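Moving and Rearranging Small Tables: Your Questions Answered

Hello, and welcome to the part of the Grallow site that gets the most mail! When we started renting out small folding tables for parties, craft fairs and laundry-room makeovers, we thought people would write to us about prices and colors. Some do. But far more of you want to know how to get a table from one side of the house to the other without scraping the wall, pinching a finger or starting an argument. Rebecca Melis and I have been answering those letters one at a time for years, and we finally sat down and put the best of them in one place. Please read it in whatever order you like -- we certainly didn't write it in order.

-- Shakuntala Sachdeva
Last updated 2022-09-26

BEFORE YOU LIFT

Do I really need a second person for such a small table?

You may well manage on your own, and plenty of our customers do. If the table is light and you have a straight path across an open floor, go ahead. What we would say is that a table is an awkward shape for one body. You end up holding it against your stomach with the legs sticking out ahead of you, and you can't see where those legs are going. With somebody on the other end the whole thing stays level, and you can both set it down gently. For doorways, stairs or a room full of appliances, please do ask for help, even if it takes ten minutes to round somebody up.

Should I fold the legs first?

For a long trip, yes. If you're going from the garage to the upstairs bedroom, or out to the car, fold it. If you're only shifting the table a few feet along the same wall, folding and unfolding is more bother than the move itself, and we leave the legs down. Do check that they're locked open before you lift. On our Tamon tables you'll hear a click on each side. On other makes you may have a sliding ring or a little metal brace, and it's worth giving each leg a light tug to be sure.

What should I take off the tabletop?

Everything! I know it's tempting to leave the lamp, or the one basket of socks, and promise yourselves you'll walk slowly. I have made that promise to Rebecca more than once and we lost a very nice sugar bowl that way. Clear the top, wipe it down while you're at it, and pull out anything you've been storing underneath too.

What shoes are best?

Ordinary sneakers are what we both wear. You want something closed at the toe that won't slide, and laces that are tied. Socks on a hard floor are a bad idea, and so are flip-flops, however warm the day. Loose clothes are fine as long as a sleeve or a long shirt tail can't get between your hand and the frame.

CARRYING IT TOGETHER

Where do I put my hands?

At the ends, with one person at each short side, and each person's hands spread toward the two corners. If both your hands are close together in the middle, the table wants to tip from side to side, and you'll spend the whole trip correcting it. Get your fingers under the edge and keep your thumbs on top. Don't hold the crossbars or the folding braces, as those are the parts that move, and they can give you a nasty pinch.

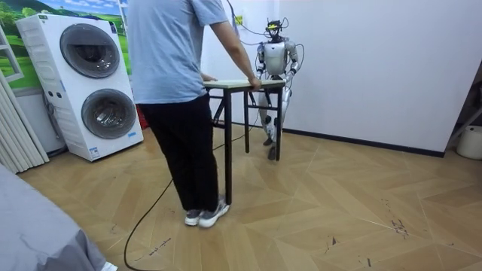

GETTING AROUND THE ROOM

Who walks backward?

Whoever knows the room better. In our house that's me, and in Rebecca's house it's her. The person walking forward does the looking and the talking, and the person walking backward takes small steps and listens. A glance over the shoulder now and then is a good habit, but stop for it. Walking, twisting and carrying all at once is how people bump into things.

We've had letters from couples who prefer to go sideways so that neither one is backward. If you have the width for it, that works nicely.

How do we get past the washer and dryer?

Slowly, and with the table farther out than you think it needs to be. Stacked units take up very little floor, but they're a tall painted surface at exactly the height where a table corner likes to land. Close both doors first. Then walk past at an arm's length and bring the table in toward the wall only once the back end has cleared the machine. If the unit sits at a bit of an angle, go by the corner that sticks out farthest and forget about the rest.

Some customers hang an old bath towel over the table corner that's nearest the appliance. I was a little snooty about this when I first heard it, and now I do it every time.

What about doorways?

Measure the doorway and measure the table, and please measure the doorway between the trim, where it's narrowest. With the legs down, many small tables will go through end first with no trouble. If yours won't, set it on the floor, fold the legs and carry it through on its long edge. Trying to tilt an open table through a doorway nearly always ends with one leg in the next room and one leg behind the door, and two people laughing too hard to fix it.

Can we just drag it?

Oh, please don't. Thin metal legs can leave lines on vinyl and wood, and dragging puts a sideways strain on the hinges they weren't made for. If the table is truly too heavy to carry, put a folded blanket under each pair of legs and slide it along on that. Keep the blanket flat, and go back for it afterward (I have left one under a table for a whole winter).

We never lift at the same moment. Any advice?

Pick one person to give the word, and have that same person give the word every time. We say "ready," wait to hear "ready" back, and then say "up." For setting down, we say "down" and lower until all the feet are on the floor before either of us lets go. It feels silly for something so small, and the children will imitate you, but you'll both know what's happening.

If one of you is a good deal taller, the taller person should hold lower instead of asking the shorter one to reach. The top only needs to be a few inches higher than it normally stands.

SETTING IT DOWN AND SETTLING IN

Where should a small table go in a laundry room?

Close enough to the dryer that you can turn and put an armful down, with room left to open the door all the way and stand in front of it. Open the door first and then place the table. Every one of us has done it the other way around.

If the room is also where people walk through to the yard or the garage, put the long side of the table against a wall so there's a clear path. You can always pull it out when you have sheets to fold.

The table wobbles in its new spot. Is it broken?

Probably not! Floors are rarely as flat as they look, and laundry-room floors sometimes slope a little on purpose. Turn the table end for end and try it again, which fixes more wobbles than you'd expect. After that, check that every leg is locked. If it's still rocking, a felt pad under the short leg will usually do it. We send out a small card of them with each order from Dubey, our pickup shop, and you're welcome to ask for a second card.

How do I clean scuffs off a pale top?

Start with warm water, one drop of dish soap and a soft cloth, and dry it right away so nothing seeps into the seams. For a gray rub mark, a plain white eraser is lovely. We also sell a mild cleaner called Dravamix, and I like it for old coffee rings, but I'd try the soap first and save your money if that's enough. Stay away from scouring pads on any pale surface, wood or otherwise. They leave a dull patch that shows every time the sun comes in.

Black metal legs only want a dry cloth and a little attention where the crossbars meet, as that's where lint from the dryer collects.

Can I leave the table up all the time?

Yes, and many people do. Just check the locks every couple of months and don't let it become a shelf for the heavy jugs of detergent. Weight that sits at one end for a long time can make the top bow. Keep the heavy things on the floor or spread them out.

RENTALS AND OTHER BITS

Will you bring the table inside and set it up?

We'll bring it to the room you choose, as long as the path is clear, and set it down where you point. If you change your mind while we're standing there, that's fine too. Rebecca likes to try at least two spots before she believes a table is home.

I scratched one of your rental tables. What now?

Please tell us, and don't fret over it. Small scratches and scuffs are part of the life of a table that goes to parties, and there's no charge for them. A bent leg or a cracked top is a different matter, so stop using it and write to us with your order number and we'll arrange a swap.

My question isn't on this page.

Then do send it! Write to us through the contact form and put "table question" in the subject line so it doesn't end up with the invoices. One of us will answer, usually within two working days, and a bit longer in April when everyone is cleaning out the garage at the same time. Measurements of your room and doorway are a great help if you have them handy.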